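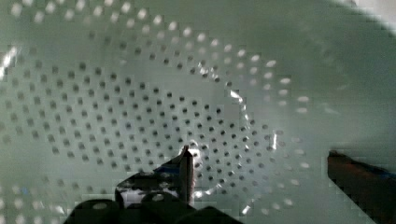

¿Por qué un mismo utensilio de cocina recibe nombres distintos en dos pueblos vecinos? Los nombres dependen sobre todo del uso que se le daba en cada casa y del comercio que lo vendía, y mucho menos de la forma del objeto.

3.2. Los nombres del escurridor y de la fuente

En la sección anterior presentamos el corpus de Todham, formado por 210 inventarios domésticos, de los cuales el más antiguo es de 1796. Los inventarios fueron redactados casi siempre después de una muerte o de una venta, y el escribano anotaba los objetos en el orden en que entraba en las habitaciones. Esto tiene para nosotros una ventaja grande: los utensilios de la cocina aparecen juntos, y se puede ver con qué palabra se distinguía cada pieza de la que estaba al lado. La desventaja es que el escribano no era siempre del lugar. En seis inventarios encontramos formas que consideramos importadas, y las dejamos fuera del análisis.

Para el recipiente con agujeros existen tres denominaciones principales. La primera, colador, es general y aparece en todo el período. La segunda, escurridor, se concentra en las casas donde se preparaban verduras para la venta. La tercera, pasador, es menos frecuente y parece reservada a las piezas pequeñas, aunque no tenemos medidas que permitan afirmarlo con seguridad. En las entrevistas que hicimos en marzo, los hablantes mayores usaban todavía las tres, pero no las consideraban equivalentes. El colador era para el caldo, el escurridor era para las hojas.
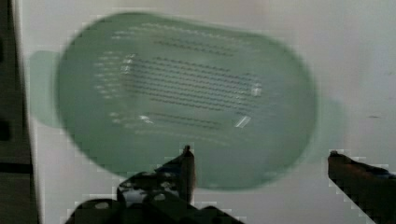
Una informante de Eltside objetó que en su familia ocurría lo contrario: decían escurridor para el caldo, y la palabra colador se guardaba para el té y para la leche. Añadió que su madre corregía a los niños cuando confundían las dos. Esta respuesta coincide con la de otros hablantes de la misma orilla del río, y por eso tratamos Eltside como una zona separada en el mapa, a pesar de la poca distancia que hay hasta Todham.

El caso de los recipientes sin agujeros es más difícil. Barreño, fuente y cuenco se mezclan en los inventarios, y a veces el mismo escribano cambia de término en la misma página. Suponemos que el criterio era el lugar de la pieza: lo que estaba en el suelo o junto al fregadero se llamaba barreño, y lo que se llevaba a la mesa se llamaba fuente. El cuenco queda en medio - no siempre sabemos si se comía en él o si solo servía para mezclar.
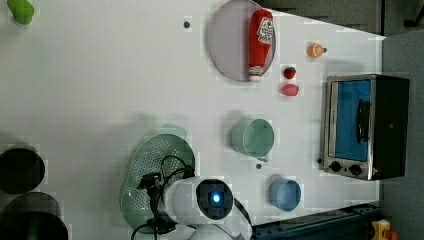
A esta distribución hay que sumar el efecto de los catálogos. El almacén Skomness repartió por la comarca una lista de precios con 100 artículos de cocina, y en ella no figura la palabra pasador. Los inventarios posteriores a la lista tampoco la contienen, con una sola excepción. No pensamos que el catálogo haya eliminado la palabra por sí mismo, porque en el habla siguió viva, pero es probable que haya perdido el prestigio necesario para ser escrita. Un proceso parecido se observa con plato llano, que sustituye a la forma más antigua plato de mesa.

La lista de Skomness usa además adjetivos de color que los escribanos anteriores casi nunca anotaban. Desde ese momento, los inventarios distinguen el plato blanco del plato gris, y el jarro verde del jarro sin color. 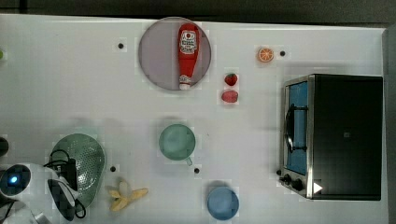
Figura 2. Plato gris con una botella roja de kétchup encima, sobre una superficie blanca.

Los adjetivos de color se colocan siempre detrás del nombre, mientras que los de tamaño aparecen en las dos posiciones. Encontramos tanto grande fuente como fuente grande, y la primera forma es más común en los textos de Todham. En los pocos documentos de Eltside la posición anterior no está atestiguada. Los nombres de las tapas y de los mangos, que presentan problemas de otro tipo, se tratan en el apartado 3.3.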